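What the robot kitty will and won't stretch to

I promised back in February that I would write up how we got on with the money side of things, and then of course I didn't, so sorry to the two of you who asked.

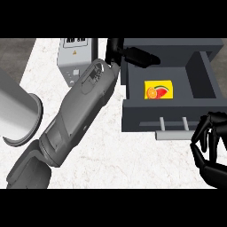
For anyone who has wandered in recently, Vesna Krasniqi and I have been planning a small two-armed setup for our shared workshop, with a plain gripper on one arm and a proper fingered hand on the other. The job we keep coming back to is drawers: pull one open, put a thing in, take a thing out, push it shut again. It sounds like nothing at all until you try to price it.

My first budget was a single sheet of paper with the arms written in very large letters at the top and everything else squeezed in underneath as "bits". Vesna, who used to do the purchasing at Trison and has seen a few of these in her time, read it over a cup of tea and asked me what was holding the arms up. I hadn't put in a stand. I hadn't put in a bench either, or spare fingertips, or the delivery, and there was no line for the afternoon of an electrician we are certainly going to need.

So the second budget is a good deal longer and I like it much better, even if it made me feel a bit faint. The mounting plates come to £736 from Clostanier, which I had honestly pencilled in at 50. Pads for the gripper are £90 a set and I have allowed for several sets, on the grounds that I know what I'm like. Then there's a lump of £700 which we have simply called "forgotten", and which Vesna says is the only figure on the page she fully believes!

The big question was the hand. A gripper with two fingers is cheap, tough and easy to replace, and for lifting a carton of juice out of a drawer I can't see that you need anything cleverer. Handles are where I wavered. I had a lovely long phone call with Ute Rieger at Stojanovska (I rang to ask one thing and we were still going when the potatoes boiled over) and she asked whether I wanted a hand because the work needed it or because I wanted a hand. Well. A bit of both, Ute.

What settled it was doing as much as we could in simulation before spending anything. I had always thought of that as something for people with degrees in it, but it has been the most useful part of the whole business as far as planning goes. You can try the cabinet on one side of the arms and then on the other, and change your mind before supper, and it costs you an evening. Both of our earlier floor plans went in the bin that way. I would much sooner bin a floor plan than a steel bench.

It won't tell you everything, mind. I have no idea yet how noisy the real thing will be, or whether the drawers we've got our eye on stick in damp weather — the old ones in the workshop certainly do — and no amount of clicking about on a screen is going to put that in the budget for me. That's partly what the "forgotten" money is for.

Where we've landed is buying in two goes. The first order is the stand, the plates, one arm and the gripper, and we live with that over the summer. The second arm and the hand wait until we've seen what the first lot really costs to run. Ciltholm have said they will hold their price on the second arm if we put down a deposit now, and I'm still dithering over that, as Vesna thinks the deposit is too steep and I think she's probably right but I also don't want to lose the price.

If any of you have bought this way, in two halves, I'd love to hear whether you regretted it. Next time I'll try to scan in the full list, once I've copied it out in handwriting someone else can read.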